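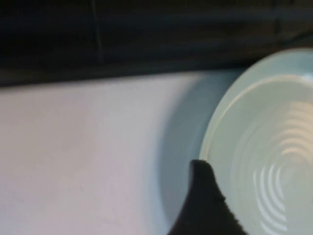
How do you get food out of the rings in a ridged plate?

Posted by Dustine

I have a set of pale green plates, kind of a minty seafoam color, with raised rings molded into the middle. I love them, but anything saucy dries in the grooves and I end up scrubbing forever (egg yolk is the worst!). The dishwasher gets the rim perfectly clean and leaves little lines of gunk between the rings. I also have some gray marks that won't budge and I can't tell if they're scratches. The sponge just skates over the top of everything. Any ideas that won't wreck the glaze?

3 replies

Fluvudix60

I have ringed plates too, cream ones from my aunt, and what works for me is a soak and a soft brush. Fill the sink with warm water and a squirt of dish soap, leave them in for some 60 minutes, then go around with a vegetable brush or an old toothbrush. Follow the circles, don't scrub across them! For the gray marks try a paste of baking soda and water on a damp cloth, rub lightly and rinse. Mine were metal marks from forks and they came off pretty easily. If you can feel the mark with a fingernail it's probably a real scratch, and I'd leave it alone. Please skip steel wool, I dulled a bowl that way last May and I'm still mad about it.

Bravo504

just rinse them right after you eat

Dullia

Agree with the brush. I'd also look at how you're loading the dishwasher. I used to squeeze mine in so close that the water couldn't get at the middles, and now I leave an empty slot between plates and face them toward the spray. Egg still needs a rinse first though, and use cool water for that, hot sort of cooks it on.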